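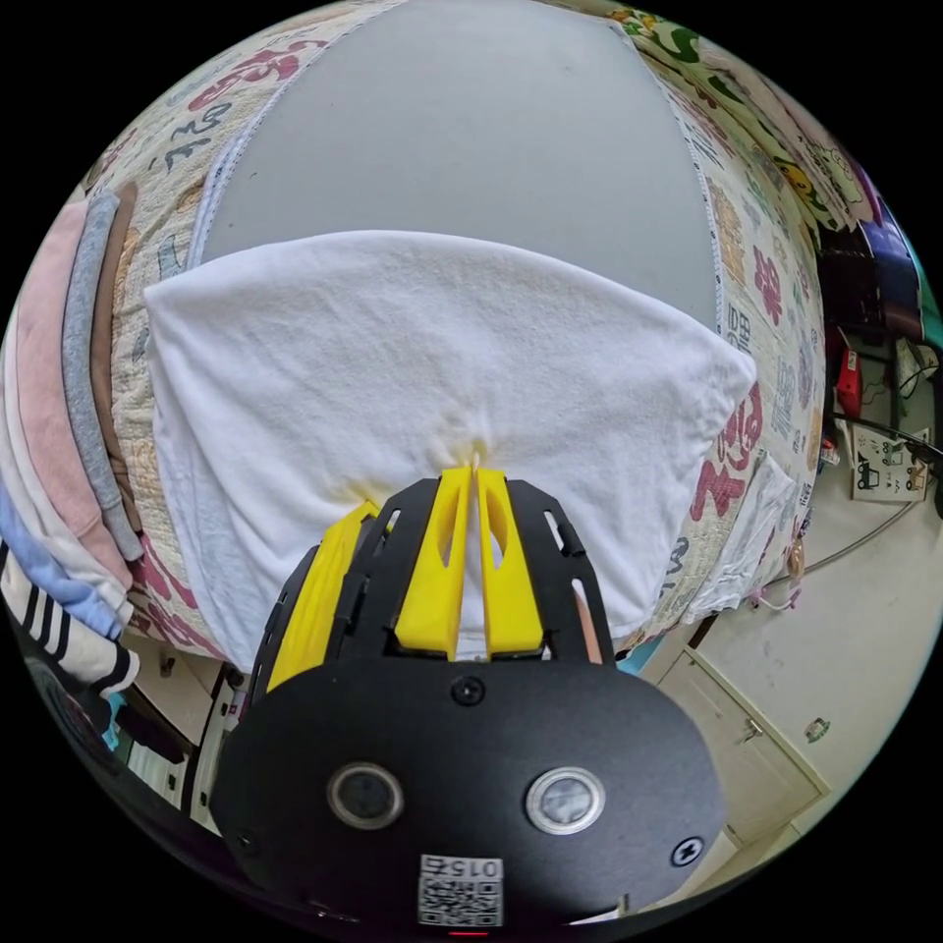

Photo: Citlali Barrera / Ulel

Ticket 900: Folding routine loses the second corner on towels
Product: Grilero folding module
Opened by: Wenceslao Barrera
Assigned to: Citlali Barrera
Status: Open, waiting on retest
Opened: Sunday, February 17, 2019

What happens
The routine picks up the first corner of a towel nicely, lifts it, finds the fold line and then goes for the second corner and closes on nothing. Sometimes it catches the sheet underneath instead, and then the whole bed comes along for the ride. T-shirts mostly go through. Hand towels go through. Anything bath size stops with "edge not found" and waits for me.

I should say that I love this thing! A year ago we couldn't get it to tell a towel from a pillowcase, and now it does the first half of the job better than I do before breakfast.

What I expected
One towel, folded in half twice, put on the pile.

Steps to reproduce
1. Lay a white bath towel on a patterned sheet, flat-ish, as it would come off the line.
2. Start the routine with default settings.
3. Wait for the first fold.
4. Watch it reach for the second corner.

Tried so far
Restarted the module. No change.
Slowed the lift to half speed. Better on the first corner, no change on the second.
Swapped the towel for a navy one. Worse, which surprised me.
Ran 30 towels on the plain bench at Villaseñor and 17 finished. On a real bed it is fewer than that, though I haven't kept a proper tally.

Reply from Citlali
Thanks Wen, lovely clear report. I think there are two faults here and they're hiding each other.

First, the grip point. If the fingers take the towel in from the edge, the cloth comes up as a cone and the far corners slide inwards while it lifts. The routine still believes they are where it saw them at the start, so it reaches for the old spot. A person does this without thinking (you feel the weight shift and your other hand follows it) and I'd dearly like the module to do the same.

Second, the mattress. A bench doesn't give. A bed does, so when the fingers come down at bench height they either stop short or push in and collect the sheet.

Please try these, one at a time:
Set lift height to low and leave re-look after lift switched on.
Change surface type from hard to soft.
Pinch right at the corner, even if it takes a second go.
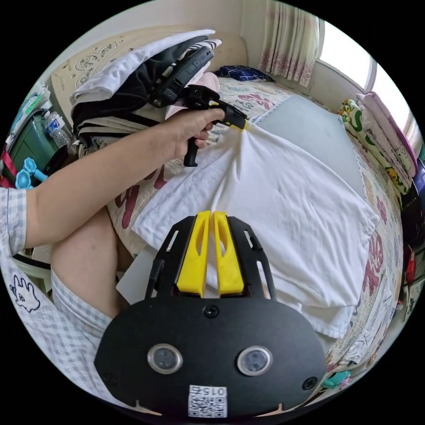 Can a machine fold the household washing yet?
Small, simple pieces on a flat surface, quite often. Big towels and fitted sheets on a soft bed still need someone nearby.

Update from Wenceslao
Soft surface setting helps a great deal! It has stopped grabbing the sheet. Re-look after lift is slower but it found the second corner on the first try, and I may have cheered. Still fails when one side of the towel hangs over the side of the bed. It seems to take the mattress edge for the hem.

Reply from Citlali
That one I can believe. I'm splitting it off as its own ticket, linked to the Gravside build, where the edge finder gets reworked. Aiming for April. Until then, pull the towel fully on to the bed before you start. Keeping this ticket open for the navy towel.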